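4.2 Working patterns and the use of office space

The survey was sent to all salaried staff at the three participating firms, Clatent, Vostska and Sundqvist, and remained open for 34 days. A total of 951 completed forms were returned. Respondents were asked where they had carried out their main duties in the previous month, how that place had been chosen, and whether their line manager had been asked to agree to it. Contract staff and those on long-term leave were left out of the analysis, as their access to company buildings is governed by separate rules.

The three firms differ in how permission is given. At Clatent, any member of staff may work away from the office for part of the week without a formal request. Vostska requires written approval, renewed each May. Sundqvist leaves the matter to heads of department, and we found that practice varied a good deal between departments with very similar duties. In the interviews, several heads of department at Sundqvist said that they had received no guidance on the point and had followed the habits of whoever held the post before them.

Where approval was required, most respondents regarded the procedure as fair but slow. Complaints were directed less at refusals than at requests which had received no reply. Song and Wanigasekara, in an earlier paper on the same firms, suggested that an unanswered request is treated by many employees as a silent yes. Our interviews support this reading. It has practical consequences, as firms that rely on approval records to plan their buildings are likely to undercount the staff who are regularly elsewhere.

Desk booking records provide a partial check. Both Clatent and Vostska use the Noneo booking system, which logs each reservation and whether the desk was claimed within the first hour. Sundqvist keeps fixed desks and holds no comparable records. For this reason the figures on occupancy given in Section 4.3 relate to the first two firms only, and should not be read as describing the sample as a whole.

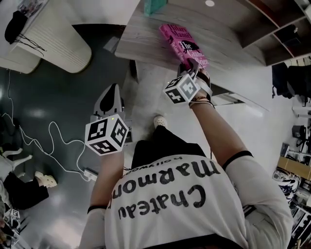
Figure 5. Work in progress with two hand-held grippers, viewed from overhead.

Booking records also have limits of their own. A desk may be claimed and then left for most of the day while its user attends meetings in another part of the building. Teams that wish to sit together often reserve more places than they need, and release the surplus late or fail to release it. We therefore treat the records as a measure of demand for desks and make no claim about hours spent at them.

A further group of respondents, 163 in number, reported that the nature of their duties tied them to a particular room or to particular equipment. These respondents were no less satisfied with their working arrangements than others. They were, however, more likely to say that company announcements on flexible working had been written with other people in mind. Several asked for flexibility in starting and finishing times in place of a choice of location, and two departments at Vostska had already introduced such an arrangement on a trial basis. The trial had not been assessed when our fieldwork closed.

Travel time was the reason most often given for wishing to work from home, followed by the need for quiet. Childcare was mentioned less often than the literature had led us to expect, although the wording of the question may have played a part. It asked for the main reason only, and interviews showed that many people who had answered "travel" had in mind the school run as well as the journey to the office. A revised version of the question, allowing more than one answer, is included in the appendix.

None of the firms had reduced its office space during the period of the study. Managers at Clatent were considering whether to give up one floor on the expiry of the present lease, and had asked for departmental forecasts of desk numbers. The forecasts we were shown rested on headcount alone and took no account of booking data. We return to this point in Section 5, where the costs of each arrangement are compared.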